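Projects > Robot Handling > Good Practice > Gallery

Dec 30, 2019
By Merle McPhee

Every few months somebody sends me a new set of rules for robots that work inside computer cases. The latest is the Surneo draft, 21 pages, and I read it with my coffee going cold. A lot of it is fine. A lot of it reads like it was written by people who have only seen a tower with the lid on. Rule 4 says parts must be "presented in a consistent manner." Consistent with what? Rule 9 says the arm must approach "from a safe direction," and leaves you to guess which one that is when there's a drive cage on one side and a power supply on the other.

I'd like whoever signs off on the final version to look at the work first.
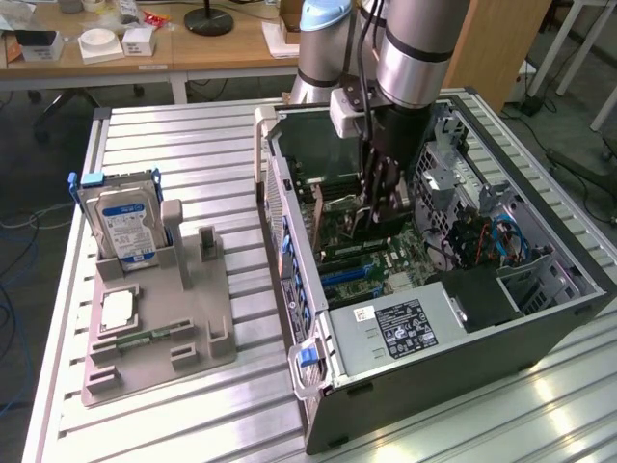
Gripper down in the open case, with a drive, a processor and a memory module set out on the gray holder. The draft has one sentence on holders.
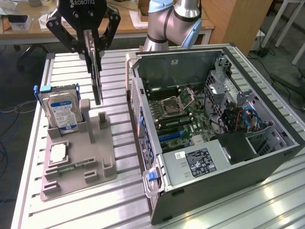
A thin dark plate between two fingers, and an empty CPU socket with its frame raised over in the tower. Rule 11 covers "delicate areas" and never names a socket. 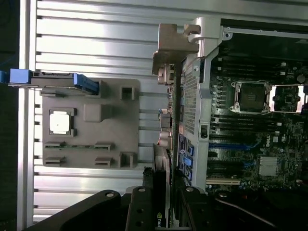

The view down past the fingers into the Dell chassis. Try measuring the draft's "adequate clearance" in there.

Euan Dow tells me I'm being unfair, and that a standard has to leave room for different shops. Maybe so. But I asked him what grip force his own shop would write down for a memory module, and he said it depends who's on shift. I don't see how a rule helps with that if it has no number in it.

The part I trust least is the pass mark. Under the draft, a cell is approved after 200 insertions with no more than 2 faults. A fault is whatever the operator records as one. Haiyan Xiao raised this in July and got a polite note back. The wording hasn't changed.

Comments on the draft go to Ifigeneia Vlachopoulos. Mine are already with her, and they run longer than this page.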